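Lemmont Facilities Forum > Shared Workspaces > Desk Supplies and Storage
Topic: Pens and pencils on the marble-pattern surface

Kodivdale_Office
Posted 18/10/2023
Members are asked to comment on the storage of writing implements at the bench with the wave-pattern walls. The current guideline dates from April and refers only to "small items." Pictures are attached. 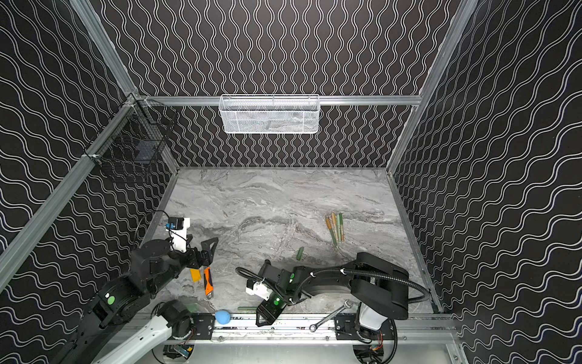
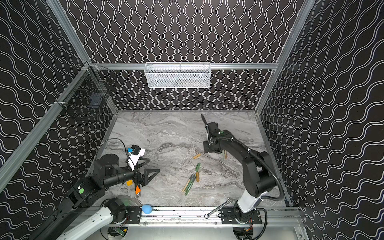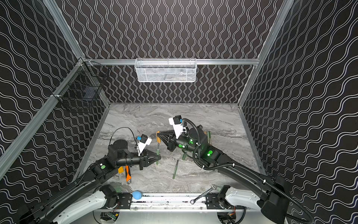
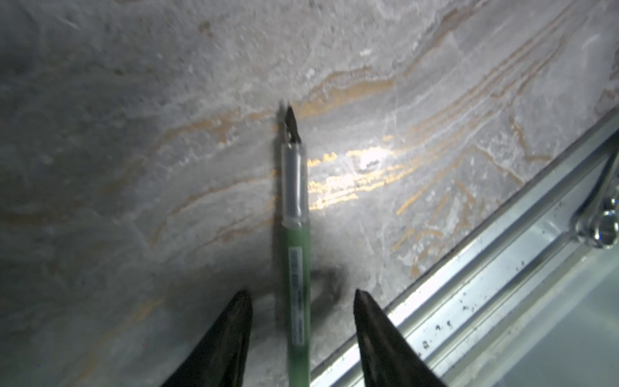 Attachments: the bench with its white mesh basket on the back rail (first three); green marker pen, close view (last).

sezer_stores
The white basket on the rail is the proper location for pencils. Item 4 of the guideline should be amended to say so.

bench606
I respectfully disagree. Pencils slip through wide mesh or lie flat at the bottom, and users stop looking for them. An upright cup is preferable. Room 101 adopted cups and has submitted no complaints.

sezer_stores
A cup occupies working surface. The baskets do not.

Cekico_Purchasing
With regard to the marker in the last picture, the black tip is exposed. Whatever container is selected, markers should be capped before storage. Please also note that the printed strip on the barrel cannot be read at this size. Kindly supply the item code from the pen itself if replacements are required.

bench606
Agreed on caps. I maintain my position on cups.

Kodivdale_Office
Both proposals have been recorded. Capping of markers will be added to the guideline. The choice between basket and cup remains open for comment, and no purchases should be made in the meantime.

Views: 1,995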